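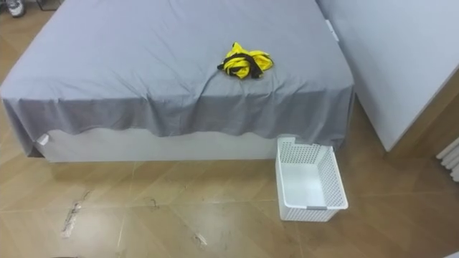 Grey fitted sheet on the bed, small white tag at the corner.

12 May 2024

Back on the heat pump vs gas boiler comparison, which I let slide through most of April. Two units on the go now: the Trusero condensing boiler on loop A and the Dellell air-source on loop B, same radiators, same pipe runs, so whatever differs ought to be the box itself (famous last words).

Flow temps first. The Trusero was still set to its factory curve, which is way too hot for these rads, so I wound it back and let it settle. It short-cycled like mad for a bit and then calmed right down -- much nicer. Return temp is finally low enough that I believe it's condensing properly, and there's a decent dribble in the trap to back that up.

The Dellell is quieter than I remembered! Defrost kicked in once while I was fiddling with the logger, so there's an ugly dip in the loop B trace. I've left it in. Please don't smooth it out if you're working from the shared sheet.

Buffer tank: 100 litres, the Saithong one, lagging redone around the top fitting where it was losing heat. Looks like a dog's breakfast but it's snug.

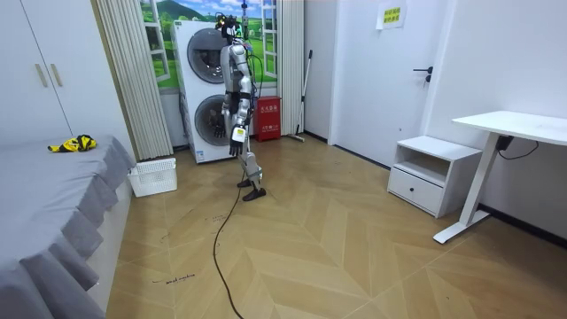 Costs and bits to chase

Kustano came back with 835 for the replacement plate exchanger, freight extra. Bit steep. I'd like to try flushing the old one again before we cough up, and the inhibitor level needs checking on both loops anyway.

Also need:
2 isolating valves, 22 mm, full bore
a new clip for the outdoor sensor (the old one went brittle)
fresh batteries for the flue gas analyser

Next run is the overnight setback test on loop B. Logger's already set for it.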